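Lab visit notes - Brundside, Thursday, September 21, 2023

Back on the train, typing this up before I forget it all. Went to the open afternoon at the Vondel group, top floor, long climb, lift out of order. Maybe a dozen of us, mostly from small firms, two students who asked better questions than the rest of us put together.

Host was Margus Bite. Talks fast. Skipped the slides after the third one, thank goodness, and went straight to the screens.

The method first. They train an arm to pick and place blocks in simulation, then look at what happens when the demos are bad. Everybody collects clean demos. Margus keeps the messy ones - late grasps, wobbly approaches, second tries - and has a small scoring model weigh each stretch of motion before the policy learns from it. So a demo with a clumsy start can still teach a good finish. They call it Urkimholm, no idea why, forgot to ask.

Numbers I got down: 1,131 demos in the full set, collected since July. Cutting down to the best-scored 500 gave nearly the same success rate as using the lot. Using 500 picked at random did clearly worse. Training takes around 4 hours on one machine, wich surprised a few people. I'd have liked to see the spread between runs. Only two seeds so far, he said so himself.

Then the demo room. Two big monitors, bad coffee, everyone leaning in. Eifion Penry ran the sim and let us call out when to pause.

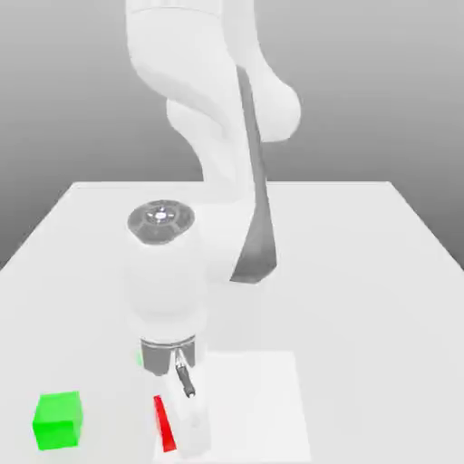 Simulated arm with its gripper down at the red block, green cube off to the left.

Most of the argument was about moments like this one. Eifion says the last bit before the fingers close is where the scores swing the most, and a tiny lean in a thin block can throw the whole thing off. Someone from Chauvin wanted to know about friction settings. Long answer, I lost the thread.

Not shown: real hardware. Planned for the next round, no date given. Also nothing on soft objects, and that's what our people would ask about frist.

To do - get the write-up from Margus, ask if the scoring code can be shared, send Eifion our list of failed grasps. Train's pulling in.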